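Household hints for people who write at home

Posted 2022-12-24

Season's greetings to both sides of my readership. The Flumton Writers' Circle has broken up until the new year, so in place of the usual competition news you're getting housekeeping. I've written 600 words this week and cleaned the oven twice. Draw your own conclusions.

Tea rings on manuscripts

Blot, don't rub. Lay kitchen roll on both sides of the page and put a heavy book on top overnight. My copy of The Wollia Inheritance, 51 chapters and not a joke in any of them, has finally earned its shelf space. The ring won't vanish, but the page will dry flat, and you can tell the editor it's a watermark.

Ink on the tablecloth

Dab with cold milk, leave for 30 minutes, then wash as normal. Printer ink laughs at milk. For that, turn the tablecloth round until the stain is at the end where your least observant relative sits.

Bags and coats

Never hang your notebook bag on the back of the chair. It tips over the moment you stand up, usually with the pen lid off. A coat stand does the job properly, and if yours wobbles, put the heaviest bag on a low hook and keep the top for scarves.

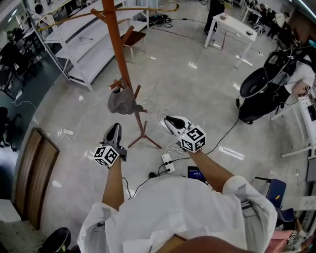
Crumbs in the keyboard

Switch it off, unplug it, turn it upside down and tap the back gently. A clean, dry paintbrush gets between the keys. I did mine after finishing the Antunes Prize entry and recovered most of a flapjack.

Sticky labels on second-hand books

Warm the label with a hairdryer on low and peel from one corner, slowly. Any gum left behind on a shiny cover comes off with a drop of cooking oil on a cloth – keep it well away from the page edges, which will drink it.

Musty paperbacks

Stand them open in a lidded box with a saucer of bicarbonate of soda for a few days. Don't let the powder touch the pages. This rescued 76 old issues of Sisadance, a poetry magazine I have been meaning to read since May.

Rejection letters

Good for lining drawers. The stiffer the paper, the better it lies, so aim high when you submit.

Circle subs are due at the first meeting back. Bring your own mug.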